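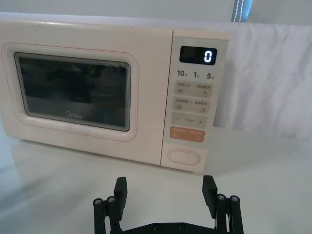 By the Editorial Board, The Jarnthorpe Review of Household Practice
Posted 2010-02-04

The Shared Microwave Deserves a Written Standard

The microwave oven is the most heavily used appliance in most common kitchens and the one least likely to appear in any house rules. Residence halls publish rules on candles, bicycles and overnight guests. Offices issue guidance on the thermostat. The oven on the counter is left to custom, and custom varies with whoever used it last.

The Board has received a steady number of letters on this subject from readers in Eston. The complaints concern splattered ceilings, forgotten mugs, and lunches reheated for so long that the smell reaches the stairwell. A smaller group of letters concerns the controls, and it is to these that we wish to give most of our attention, as they raise a matter that can be settled at little expense.

A modern countertop oven asks a good deal of a first-time user. On a Midea model of the ordinary cream-white kind, printed partly in Chinese, the short heating times sit directly under the display and the pads beneath them carry small text and smaller icons. A person who reads the language will manage well enough. A visitor who does not is likely to press the orange pad and hope. We see no fault in the manufacturer here. An appliance is labeled for the market it is sold in, and it may then spend years in a building where half the residents read something else.
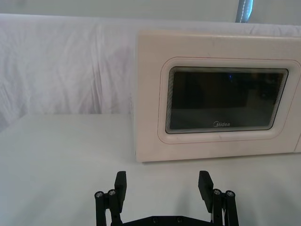
Our first recommendation is therefore a plain card, fixed to the wall at eye level, giving the purpose of each control in the languages used in the building. The card should not be taped to the door. Whatever is taped to the door covers the window, and the window is the best protection a shared oven has against soup boiling over.

Our second recommendation concerns the surface on which the oven stands. It should be flat, it should be clear, and it should be wiped down every day. The residence at Unnithan Court, which has 120 residents and 4 shared ovens, adopted this rule last March. Bread, cereal boxes and folded towels were moved to a shelf, and the tops of the ovens have been kept bare since that time. The residence reports fewer complaints, although it also replaced one oven in the same period and the two effects cannot be separated.

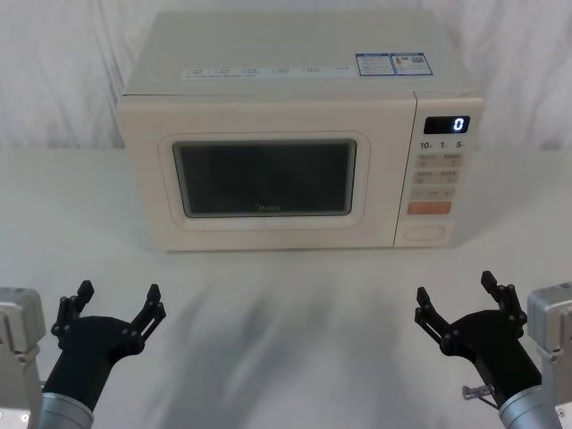
Vol. 12, No. 4

The top of an oven attracts objects for the simple reason that it is level and within reach. It is also where makers often put labels and stickers, and a label under a stack of plates will not be read. We would ask managers to leave all such labels in place, including those that have begun to look untidy.

On the matter of the door, opinion on the Board was divided. Some members prefer a handle. Others favor the push button set low on the panel, which leaves the front smooth and easier to wipe. The majority took the view that either will serve, provided that users close the door gently and do not leave it standing open between meals. 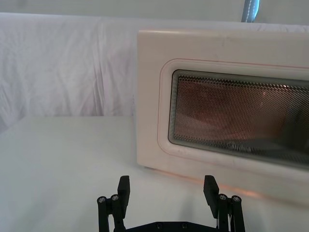

Cleaning is where most written rules fail. They say that the oven must be left clean, and they do not say what that means. We propose a definition: the floor, the walls, the ceiling and the inner face of the door should be free of food, and any turntable should be washed at the sink. The outside should be wiped as well, particularly near the top edge of the front, where hands tend to rest. Old scuffs need not trouble anyone.

There remains the question of cost. The Brimivon tenants' association spent 70 dollars on cards, cloths and covers for its kitchens, and set aside a further 40 dollars for replacements. These are modest sums for a room that every resident enters daily. Managers who wish to adopt a similar standard should put it in writing before the start of the next lease term and post it where the food is heated.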